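October 27, 2026

Rain all day, rent reminder in the mailbox, and the kitchen radiator finally came on.

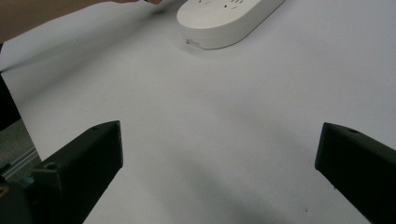

Up at six. I wanted to finish the second coat on the hall trim before work but the first coat was still tacky near the bathroom door, so I left it and made oatmeal. The can says four hours. It has had two nights. I think the damp is getting in under the front door again, where the strip has come away. I pushed it back with my thumb and it came off again when I shut the door.

The radiator started knocking at six thirty and was hot by seven. It has been stone cold since I moved here in June, which was fine in June. I moved the onions off the shelf next to it. Two had gone soft at the bottom and I threw those out and washed the basket.

Bus was late. The Mellside road is still down to one lane by the bridge, and the driver let everybody off a stop early because he said it would be quicker to walk. It was, but I got soaked to the knee. I keep a pair of dry socks at work and used them, so I need to take another pair in tomorrow.

Work was the usual end of month business. The total on the shipping sheet came out at 2,644 and the one from the warehouse came out 30 higher, and I spent most of the morning finding out why. One line had been entered on two pages. I fixed it and sent it back, and then got a message asking why the number had changed. Wrote a short answer. Ate my sandwich at the desk (egg, too much mustard).

In the afternoon they told us the Bogale account is moving to the other office after the new year. I have had that account for three years and I know it pretty well by now. I'm not sure how I feel about it. It was the most annoying one to do, with all the separate invoices, but I liked that I could do it without looking anything up. They say I will get Alar in its place. I have seen those files once and they were a mess. I suppose I'll have them straight by spring.

Stopped at the hardware store on the way home. Bought a new door strip, a tube of filler, and a small brush for the corners. They were out of the off-white I need for the trim, and the man at the counter thought the next delivery would be Friday. I have maybe a third of a can left, which ought to do the rest of the hall if I go easy. The bedroom will have to wait. I looked at the shelf brackets too and put them back, because I haven't measured the wall yet and last time I guessed and had to return everything.

The rent letter was in the box when I got in. It goes up 200 in January. I knew something was coming, and it is less than what I was afraid of, but it still put me in a bad mood for an hour. I sat down and went through what I pay for every month. I can drop the Clirkavier subscription. I signed up for it last winter to watch the language lessons and I haven't opened it since the spring. Canceled it before supper. It asked me four times if I was sure. I could also stop buying lunch on Thursdays, but I like lunch on Thursdays.

Supper was lentil soup from the freezer with the last of the bread. It needed salt. I put the heel of a cheese rind in while it was heating and that helped some. Washed up and wiped down the stove.

Cut the new door strip after supper. The instructions say to clean the edge with alcohol first, and I only had vinegar, so I used that and dried it with a hair dryer. Measured the door twice and still cut it a little short on the hinge side. There's a gap there the width of a pencil. I filled it with an offcut and you can't see it unless you get down on the floor. Closed the door and held a strip of tissue to the bottom and it hardly moved. I'll look at it again in the morning when it has had time to stick.

Called home at eight. Everybody is fine. The gutter at the back came down in the wind on Sunday and they have somebody coming to look at it. I said I could come the second weekend in November and help clear the yard, and that seemed to go over well. Need to look up the train times. Also promised to bring back the big roasting pan, which I have had for more than a year.

Read two chapters and did not take in much of the second one. The book is about a family that runs a ferry, and so far it is mostly weather and arguments. I'll give it another fifty pages.

Tomorrow: socks, library books (due), check the door strip, sand the rough patch by the light switch, call the dentist before nine. Put the trash out tonight if the rain lets up.

It has not let up. Took it out anyway. Bed at ten thirty.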